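餐桌桌布怎么选、怎么铺、怎么洗：一份不太体面的经验总结

分类：居家 / 厨房与餐厅

我家那张餐桌买回来的时候，店员说它“耐用”。两年以后，桌面上有一个火锅底留下的白圈、一道圆珠笔印，还有一块形状很像某个半岛的水渍。于是我开始研究桌布。下面写的都是我花钱买来的教训，您可以免费拿走。

一、先量桌子，别凭感觉

所有人都觉得自己知道自家桌子多大，我也觉得。第一块桌布到货，铺上去两头各短一截，像小学毕业还在穿的校服裤子。

量法很简单：卷尺贴着桌面最长的一边，从边沿量到边沿，写下来；再量宽度，写下来。圆桌量直径，要从最宽处过圆心，拿不准就多转几个角度，取最大的那个数。椭圆桌按长方形量，买椭圆的布，不要买长方形的布然后指望四个角自己想通。

垂边要另外加。日常吃饭，每边垂下来二十厘米比较合适，长了会跟膝盖纠缠，短了风一吹就掀。家里有刚会走路的小孩，垂边再减一半，或者干脆换成不垂边的桌垫。小孩看见垂下来的布，想法只有一个：拽。

算总尺寸的时候记得两边都要加。桌长一百四，每边垂二十，布长是一百八，不是一百六。这道题我做错过，而且是在付款之后发现的。

二、材质：各有各的毛病

棉布和棉麻手感好，拍照好看，洒上酱油也很好看，因为那块印子从此就是图案的一部分了。适合一周愿意洗一次桌布的人家。洗完会缩，头一回下水前别裁边。

涤纶布不太缩，也不太皱，晾一晚就能用。缺点是热锅一放就会起硬块，所以隔热垫得常备。

PVC 和各种防水涂层布最省事，抹布一擦就完。新的时候有味道，拆包后挂在阳台上吹两三天再铺。我有一块从 Stikstead 买的，七月里拆的包，当天就铺上了，那顿饭全家都吃得很快。

还有一种透明软玻璃，厚，平，重，卷着寄来。它能保护桌子，也能让您的实木桌看上去像单位的办公桌。要不要这份安心，自己掂量。

三、花色：格子是有用的

纯白桌布属于酒店和对生活有信心的人。深色桌布不显油，显面粉和掉下来的饭粒。

我最后的选择是浅色带格子。格子有两样好处：一是小污点混在线条里不显眼；二是铺得正不正一眼就能看出来，格线跟桌边平行就是正的，不平行就重来。格子也有一样坏处，就是一旦看出来歪了，整顿饭您都会盯着那条歪线。

格子大小也讲究。小方格适合小桌子，大格子铺在小桌上，只剩三四个格，看着像没印完。Grirham 的目录里把小格叫“田园”，大格叫“现代”，价钱差出一顿早饭。
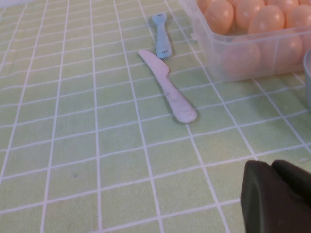

四、怎么铺平

新桌布从包装里拿出来，一定带着折痕。不要相信“铺几天就平了”，我家那块铺了一个多月，折痕比我还精神。

棉布：喷湿，盖上，用中温熨斗从中间往外推。可以直接在餐桌上熨，前提是底下垫一条厚毛巾，桌面怕热的话垫两条。

涤纶：低温熨反面。没有把握就先熨一个角落，角落死了总比中间死了强。

防水布：不要熨。重复一遍，不要熨。用吹风机开中档，离开二十厘米来回扫，一边吹一边用手掌抹平，手烫就歇一歇。或者反着卷起来放一夜，第二天会好很多。太阳底下晒也行，但别晒一个下午，涂层会发脆。

铺的顺序：先把布的中线对上桌子的中线，再往两头放，最后整理四角。从一头铺到另一头的做法，结局通常是走到终点才发现歪了三厘米。

五、固定

桌布会跑。胳膊肘一撑，它就往您这边来，顺便把汤也带过来。

不锈钢桌布夹最便宜，夹在桌沿，每边两个。缺点是桌板太厚夹不进去，买之前量一下厚度。Zulmont 那套夹子我用过，夹得很牢，取的时候需要一点决心和指甲。

防滑垫铺在桌布下面，网眼的那种，裁得比桌面小一圈，别露边。这是我觉得最省心的办法，夏天开窗也不怕。

双面胶请不要用。撕的时候您会得到半块桌布和一张粘手的桌子。

六、洒了东西怎么办

总的原则是先吸后擦。拿纸巾按上去，等它吸，不要来回抹，抹只会让一个小圆变成一个大圆。

酱油、醋：冷水冲背面，抹一点洗洁精，搓两下，再冲。

油：先撒淀粉或者小苏打，放十五分钟，抖掉，再用洗洁精。家里什么粉都没有，就多按几张纸巾。

红酒：吸干，冷水，然后该洗就洗。网上说可以倒白葡萄酒上去，我试过，结果浪费了两种酒。

咖喱：防水布要立刻擦，慢一步就留黄印。棉布洗过以后拿去晒太阳，黄色会一天比一天淡，淡到您愿意接受为止。

蜡笔：防水布用一点牙膏，干布打圈擦，擦完用湿布带走。橡皮泥先等它干透，整块揭下来，趁软去抠等于帮它往布纹里钻。

热水别急着上，蛋液、牛奶、血豆腐之类遇热会凝在纤维里，之后再怎么洗都是陪它聊天。

七、平时怎么养

每顿饭后擦一遍，布拧得干一点。防水布的接缝和边沿最容易藏油，拿旧牙刷走一圈，一周一次就够。我把这件事放在星期六早上，擦完正好吃早饭，吃完又脏了，周而复始。

棉布单独洗，深色的头两次尤其要单独洗。我有一件淡粉色的衬衫，原来是白的。

防水布收起来的时候要卷，不要折。找个纸筒，花面朝外卷好，立着放。折起来放一个冬天，折痕会变成裂纹，裂纹里再进油，这块布就可以退休去垫花盆了。

桌布底下隔一阵子也要掀开看看。水汽闷在防水布和木头中间，桌面会发白发黏。我的习惯是换季的时候掀开晾半天，顺便收获几粒米和一枚找了很久的纽扣。

八、什么时候该换

涂层起皮，换。摸着发黏、擦了还黏，换。颜色褪得只剩桌子中间一块原色（放果盘的地方），可以换，也可以把果盘挪一挪，再撑半年。

旧桌布别急着扔，裁开能垫抽屉、垫鞋柜，小孩画水彩的时候铺地上也很合适。我家阳台洗衣机上盖的那块就是当年量短了的第一块，Rissanen 的，尺寸居然刚刚好。

附：下单前核对一遍
桌长、桌宽、桌板厚度
每边垂多少，两边都加上了没有
放不放热锅
桌布夹还是防滑垫
桌子是圆的还是方的（请再看一眼桌子）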